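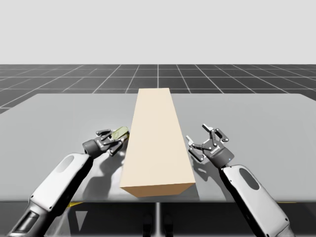 **Abbildung 4.** Quaderförmiger Körper auf grauer Tischfläche, zentralperspektivische Darstellung (Rendering). Die Deckfläche verjüngt sich zum hinteren Tischrand.

### 3.2 Reizmaterial und perspektivische Verkürzung

Die Schätzung von Längen in der Tiefenachse fällt bei bildlicher Darbietung regelmäßig kürzer aus als die Schätzung derselben Strecke in der Frontalebene. Für rechteckige Deckflächen überlagern sich dabei zwei Hinweisreize: die Konvergenz der Längskanten und das Verhältnis der vorderen zur hinteren Querkante. Beide sind bei bekannter Augenhöhe geometrisch gekoppelt, werden von Betrachtern jedoch offenbar unterschiedlich gewichtet (vgl. Abschnitt 2.1).

Abbildung 4 zeigt die hier betrachtete Anordnung. Die Oberseite des Körpers ist glatt und trägt keine Markierung, sodass ein Texturgradient als Tiefenhinweis entfällt. Die dunklere Stirnfläche unterhalb der Vorderkante legt die Orientierung des Körpers fest, liefert aber keine Information über seine Länge.

Die Versuche wurden an den Standorten Cáceres und Botavden mit identischem Protokoll durchgeführt. In die Auswertung gingen 75 Personen ein; 14 weitere wurden wegen unvollständiger Kalibrierung ausgeschlossen. Die Darbietungsdauer betrug 800 ms, gefolgt von einer Maske gleicher mittlerer Leuchtdichte. Anschließend stellten die Teilnehmenden mit einem Drehregler eine horizontale Vergleichsstrecke ein. Die Reihenfolge der Bedingungen wurde blockweise randomisiert. Eine Rückmeldung über die Güte der Einstellung erfolgte nicht.

Nach Ausschluss von Durchgängen ohne Antwort verblieben 1795 Einstellungen. Diese wurden logarithmiert und mit einem linearen gemischten Modell analysiert, das zufällige Achsenabschnitte und Steigungen pro Person enthielt. Die Aufbereitung erfolgte mit dem Paket Merex, die Modellanpassung mit Drurkon – beide in der von Wei (Tzu-hsuan Wei, persönliche Mitteilung) angepassten Fassung.

Der Effekt der Kantenkonvergenz blieb auch dann bestehen, wenn das Kantenverhältnis als Kovariate aufgenommen wurde. Umgekehrt verlor das Kantenverhältnis bei Kontrolle der Konvergenz deutlich an Erklärungswert. Eine Wechselwirkung mit dem Standort wurde nicht gefunden. Ob die Gewichtung bei binokularer Betrachtung realer Körper gleich ausfällt, lässt sich aus den vorliegenden Daten nicht ableiten – die Querdisparität der Bildfläche wirkt der dargestellten Tiefe entgegen und dürfte die Einstellungen systematisch verkürzen. Die entsprechende Korrektur wird in Abschnitt 3.3 eingeführt.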